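About Flallthorpe Surfaces

We supply and fit plain white surfaces for workrooms, classrooms and small studios. The business was started by Polyxeni Balaskas and Ekow Amegashie, who had both worked for a shopfitter and kept being asked for the same thing: a bright, flat top to work on, with no pattern and no shine.

We still work from the unit on Grisberg Road, with two saws and a van. Cherry Mae Salazar runs the office and will normally be the person who answers your call. Fidel Acuña does the measuring and most of the fitting.

White is nearly all we sell. Small parts and tools show up well against it, and dark ones especially. We keep two finishes, matt and satin, and can send a sample of either.
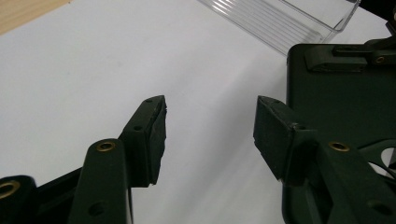
How we work

Send us your measurements or ask for a visit. A visit within nine miles of the unit is free. We cut everything to size before we come out, so there is very little sawing on site. Old tops can be taken away if you tell us when you order.

Looking after a white surface

A damp cloth and washing-up liquid will do for daily use. Please don't use scouring powder, as it dulls the finish. Pencil comes off with an ordinary rubber. Light scuffs in the matt finish can often be rubbed down, and we are happy to give advice over the phone.

Visiting us

The unit is open on weekday mornings. We close for the last week of August. Parking is at the back, through the Andach Yard gate.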